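## 4. Getting your first loop to run in time

By now the Grostik should be on your table, plugged in, with the little green light glowing steadily next to the headphone jack. If the light is blinking, go back to section 3 and finish the memory check first, because a machine that hasn't finished its check will happily let you record and then forget everything the moment you switch it off. We've had letters about that, and they are sad letters.

This section takes you through clocking the Grostik to a drum machine or sequencer and recording a loop that stays put. Put the kettle on, allow yourself a quiet evening, and don't worry if it takes a couple of tries.

**What you need**

- The Grostik, with firmware 3 or later (hold SHIFT while powering up to see the number)
- One MIDI cable, the ordinary five-pin kind
- A clock source. We use the Tunau drum box in what follows, but anything that sends MIDI clock will do nicely
- Headphones or a pair of speakers you can turn down quickly

### Connecting the clock

1. Turn the volume on both machines all the way down.
2. Run the MIDI cable from the OUT socket of the Tunau to the IN socket of the Grostik. Not THRU! The two sockets sit right beside each other and the lettering is small, and every single one of us at the workshop has plugged into the wrong one at least once.
3. On the Grostik, press SETUP, then turn the big dial until the display reads **CLK**.
4. Press the dial in and choose **EXT**. The display will show three dashes, meaning it's waiting to hear from somebody.
5. Press play on the Tunau. The dashes should give way to a tempo within a bar or so.
6. Press SETUP again to leave the menu. Your choice is saved on the way out.

> **Note:** The tempo reading may wander up and down by a hair for the first few bars. That's the Grostik averaging what it hears, and it will settle. If it's still wandering after a minute or so, try a shorter cable.

> **Caution:** Don't pull the MIDI cable while a loop is recording. The Grostik will hold the last tempo it heard, but the loop will be closed at whatever odd length it had reached, and there's no undo for that.

### Recording the loop

7. Choose an empty slot with the arrow keys. A fresh unit has 58 of them, so there's no need to be stingy.
8. Set the length. For a slow, drifting sort of pad we like sixteen bars, and for a bass line four is plenty. If you're not sure, go long, as you can always trim it later (see section 6).
9. Bring the input level up while you play the loudest thing you intend to play. The meter should reach the last yellow bar and leave the red one alone.
10. Press REC once. The button will flash until the next downbeat comes around and then turn solid. Start playing when it turns solid.
11. Play all the way through to the end, and a little past it if your sound has a long tail. The Grostik folds the tail back over the beginning, and this is really the whole secret of those big seamless washes people ask us about.
12. Press PLAY to hear what you've got.

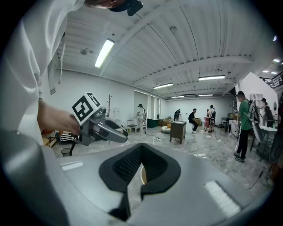
Detlef Voß wrote in to say that steps 10 and 11 gave him trouble until he started letting the drum box run for a few bars before touching REC at all. "I was pressing record and play nearly together," his note goes on, "and my first note was always missing its front. Now I listen for eight bars, breathe, and then press. I did my whole set that way at the Kosta and the pads never slipped."

We think that's very good advice and have taken it up ourselves. If your first note still comes out clipped, go to SETUP, turn to **PRE**, and set it to 3. The machine will then keep a small bit of sound from before the downbeat and tuck it in for you.

### If the loop drifts

- **Drifts slowly over many minutes.** The Grostik has probably slipped back to its own clock. Check that CLK still says EXT.
- **Jumps suddenly.** Look for a second device sending clock. Mixers with a MIDI socket are frequent culprits, and the Şimşekoğlu effects rack sends clock from the factory unless you switch it off on its back panel.
- **Display shows ERR 838.** The slot is full or damaged. Copy anything you want to keep to another slot, then hold CLEAR until the number goes away.

> **Caution:** Holding CLEAR and SHIFT together empties every slot on the machine, and it doesn't ask you twice. Please keep your thumb well away from SHIFT.

Once your loop is behaving, save it by pressing STORE and then the slot number. Layering a second loop on top of it is covered in section 5.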